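# About Kragh

Kragh is a small company that would like a machine to water the plants. It would also like one to fold a towel, wipe down a counter, put the lids back on the right containers and take the trash out on the correct night. We have been working on this list since June 2018. The list has gotten longer.

We're based in Zostton, on one floor of a building that used to make buttons. There are 12 of us. Most came from jobs where robots do one thing very well behind a fence, and got curious about what happens when you take away the fence and add a cat.

## What we do

We test whether machines can do chores. Some of the machines are ours and some belong to other people, who send them to us to find out what a sock will do to them. We also collect records of people doing the same chores with hand-held grippers, so that the machines have something to learn from besides our opinions.

Our customers make appliances, run laundries, manage small warehouses or own a large number of rental apartments and are tired of cleaning them. They all ask the same question on the first call: can a robot do this yet? We have a three-part scale for answering it.

- **Yes.** You can buy it, plug it in and leave the room.
- **Yes, but.** It works if somebody tidies up first, stands nearby and has a free afternoon.
- **Ask us later.** Often said kindly.

Floors are a Yes, provided you own very little. Moving identical boxes from one known place to another is a Yes and has been for a long time. Loading a dishwasher is a Yes, but, with the weight on the but. Making a bed is an Ask us later, and fitted sheets are on a page of their own.

## How we work

Every chore gets written up before anyone tries to automate it. This sounds dull and is. The write-up for "clear the table" runs to 9 pages, and four of those are about deciding whether a glass with a little water in it is finished. People settle this with a glance. Our machines have, on different days, settled it by pouring the water on the floor, by waiting, and by clearing the tablecloth.

After the write-up, a person does the chore with a gripper in hand, over and over, in as many places as we can find. We don't want the same corner of the same kitchen 100 times. We want bad lighting, narrow shelves, plants that lean, drawers that stick. A shop floor is easier in some ways, as the parts are all alike and no one gets attached to them, but then a cardboard flap bends the wrong way and the whole afternoon goes to the flap.

Then a machine tries it. We give it 80 attempts and write down every one, including those where it did nothing at all, which a few of our competitors seem to leave out. Customers get the full sheet. Some of them have framed it, we think affectionately.

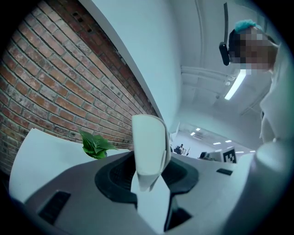
*Gripper, greenery and brick wall, seen from underneath.*

Plants deserve a word. They were added to the chore list as an easy win and have been nothing of the kind. A leaf moves when you touch it, and then it moves when you stop touching it. It hides the thing you wanted to pick up. It is easy to pinch too hard, and a leaf won't send a fault code. If your product is going to work in a home, it is going to meet a plant, and we'd like it to meet one of ours first.

## Riron and Zakari

Riron is our chore library: write-ups, attempt sheets and recordings, sorted by room and by how badly things went. Customers can search it. The most visited entry is "plastic bag, empty," a thing that weighs almost nothing and has beaten everyone so far.

Zakari is our own arm on wheels. It can fetch a mug, open most doors with lever handles, and sort clean spoons from clean forks at a pace that gives you time to make lunch. Round doorknobs are coming. It is not for sale, mainly for your sake.

## What we believe, if you need it for a slide

We think machines will do a fair share of household work, and that they will get there one dull task at a time. We think the shop floor will get there sooner. We think a video of a robot doing something once is worth having, and that the next question should always be how many times it was asked.

We also think the people who do this work now, paid or otherwise, are a good deal more skilled than they get credit for. Spend a week trying to teach a machine to wring out a cloth and you'll come back to your own sink with new respect for your hands.

## Visiting and working with us

Visits are by arrangement - write to the front desk and tell us which chore you've had enough of. Bring the actual object if you can carry it. We've had mops, trays, a crate of odd-shaped bottles and one entire ironing board, all welcome.

We're hiring for the test floor. You should be patient, able to write a plain sentence and willing to do the same small task many times without improving it. Prior experience with robots is useful. Prior experience with housework is required.

*Page last updated 2021-08-23.*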